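**Bench layout for small-scale evaporation: where does the gauze go?**

Board: Teaching Labs > Benches and Glassware

**bwitkowska** wrote, Feb 5, 2023:

I'm rewriting the layout card for the evaporation exercise at the Trernard teaching lab. The old card was drawn for a narrower bench and puts everything in one row along the back. Students end up reaching over the beaker to get the tongs. The exercise is simple: transfer 8 mL of the yellow stock from the beaker to a dish, reduce it over gauze, let it cool, weigh the residue.

Bench top is the brown Drilen surface, rated by the supplier to 200 °C for brief contact. I don't want to rely on that rating, so a hot dish goes on gauze and stays there until it can be handled.

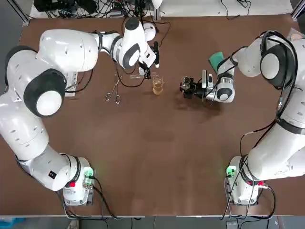
*Trernard bench, brown top, matte finish. Small glassware in the middle.*

What I have so far:

- beaker and dish next to each other, center of the bench
- tongs flat, within reach of the dish
- gauze in front, clear of the glassware
- rack at the back
- towel by itself

Open questions are the gauze position and the tongs. Comments on either are welcome.

---

**gravimetric_dan** wrote:

Gauze in front is wrong in my view. Sleeves cross the front strip of the bench all session. Put it at the back and move the rack forward. An empty rack can be knocked over without consequence.

---

**bwitkowska** wrote:

I tried it at the back. The carry from dish position to gauze then passes over the beaker, which is the problem I'm trying to get rid of. With the gauze in front, the path is short and nothing is under it. Sleeves are handled by the coat rule.

For reference, the version with the lamp and the rack included:
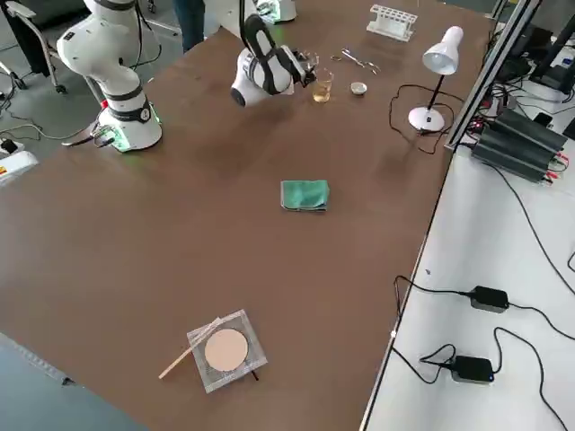

The lamp is on the right so that the light comes in from the side. Reading a meniscus with the lamp directly overhead gave us scatter between students that we couldn't attribute to anything else. I haven't settled the cord. The current draft says "route behind the lamp and off the bench," and I would like a wording that survives contact with a class of first-years. A loose loop next to glassware should be corrected before the stock is poured.

The wooden stick gets moved around a lot. Draft rule: it never rests on the gauze once heating starts. Same for the towel, which keeps its own area so that it can be picked up without looking.

---

**Sowah_stockroom** wrote:

Two points from the supply side.

1. Specify gauze with the ceramic center on the card. If you write "wire gauze" and nothing else, you will be sent plain mesh, and the dish heats unevenly on it.
2. Specify the dish material. Metal and porcelain dishes do not cool at the same rate, and your waiting time has to match what is on the bench. We had a card that gave one time for both. It was wrong for one of them.

Cord: use a clip at the bench edge. Wording will not fix it.

---

**gravimetric_dan** wrote:

Agree on the clip. Still disagree on the gauze. The coat rule covers sleeves and does nothing for elbows.

---

**bwitkowska** wrote:

Clip added, and both specifications go on the card. The Niltier balance sheet already has a column for dish type, so the waiting time can be read from there. I will print two versions, one for each material, to avoid a table on the card.

Tongs next. My preference is to lay them flat to the right of the beaker and dish. Most of the class is right-handed, and the dish is lifted far more often than the beaker. Left-handed students can mirror the whole layout, lamp included. Mirroring only the tongs brings the cross-reach back.

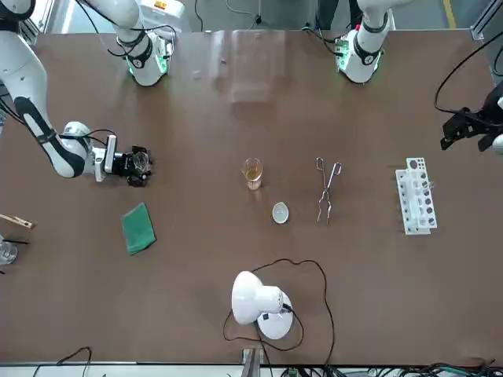
---

**Wanda Holloway** wrote:

I'd keep the tongs on the right but fix the direction on the card as well. Handles toward the student, tips away. If the tips face the student, the tongs get turned around in the air, and that happens directly beside the beaker. Also state that they are laid down tips up after touching a hot dish, so the tips stay off the bench surface.

On the gauze I'm with Barbara Witkowska. We ran the back position for a full term and changed it in March. The short carry matters more than the sleeves.

---

**gravimetric_dan** wrote:

Was the change logged anywhere, with breakages before and after? Otherwise it's a preference.

---

**Wanda Holloway** wrote:

Breakages were logged by bench and month. Layout wasn't recorded, so you can't separate the two from our sheets. Call it a preference.

---

**bwitkowska** wrote:

Then I'll record layout on ours. Gauze stays in front for this term, tongs as Wanda describes. Draft card goes to the stockroom when the clips arrive.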